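Leretti Trail 308

The Leretti Trail 308 is a utility all-terrain vehicle built by Leretti at its plant in Grarimwood. It was introduced as a replacement for the smaller Leretti Farm series and is sold mainly to landowners, hunters, and park services.

Design

The vehicle uses an air-cooled, single-cylinder engine with a belt-driven automatic transmission supplied by Shibata. Drive can be switched between two and four wheels from the handlebar. Ground clearance is 10 inches at the center of the frame, and the standard wheels are 11 inches in diameter.

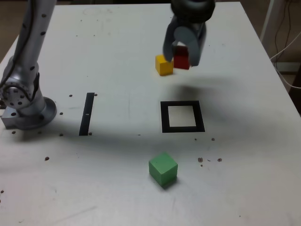
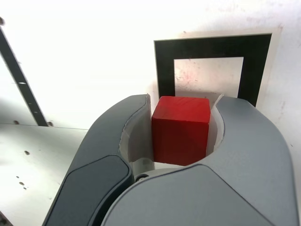
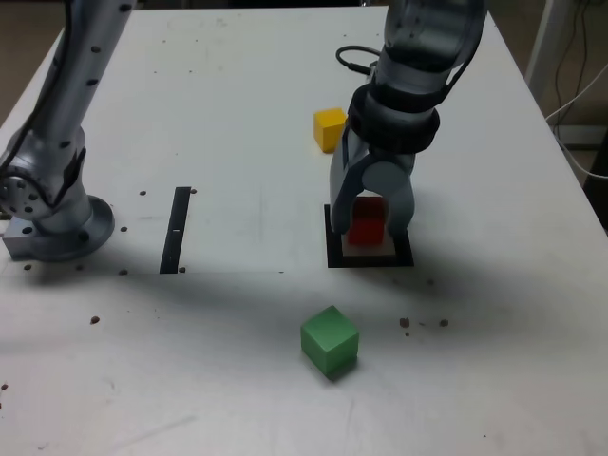 Early models had a steel front rack. A lighter rack was adopted with the first revision, which also moved the fuel filler to the left side and added a sealed switch for the winch.

Variants

The Trail 308 S has a longer wheelbase and a second seat. A version with a cargo bed was sold under the Indov name, with 879 units completed before production ended in September.

See also

Utility vehicle
Indov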